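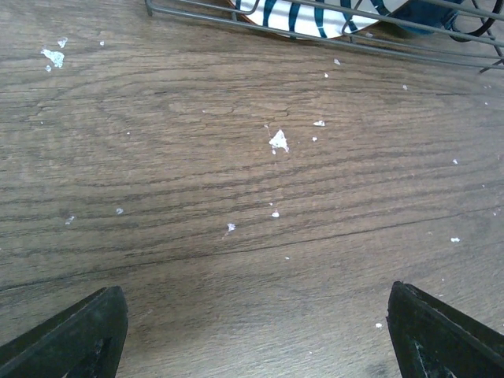

Could the tidying team have one more week before we fix the task list? That was the first thing raised on the night, by Zurkberg table, who reckon crumbs and scraps are a far better challenge than wooden blocks and would like them kept in for the showcase. General agreement, and a fair bit of cheering.

Lilutine Robot Club, minutes
January 21, 2021

Last minutes: agreed, with one correction. The October build day was held at the Nyarko hall.

Arm project. Really good progress! The wrist camera now gives a view of both fingers and the tabletop, with the plate rack along the far side. The group has saved 743 practice runs and hopes to reach the next big round number before half term. Picking up small white bits is still hit and miss, the plate much less so. Members asked whether the fingers should start wide open every time. Agreed yes, and the start position is to be written on the whiteboard so all the teams use it.

Dusel Cup. We have entered! Two teams of six wanted places but the limit is one team per club, so there will be a run-off. Each side gets 21 tries at the table task, best score goes through. Both sides promised to share their code afterwards whoever wins, which was lovely to hear.

Money. £500 grant received. Agreed to buy spare finger pads and a second camera cable first, then see what is left for travel.

Any other business. Please label your chargers. New starters are very welcome to have a go at driving the arm, no experience needed.

Next meeting: same room, usual time. Run-off rules to be brought in draft.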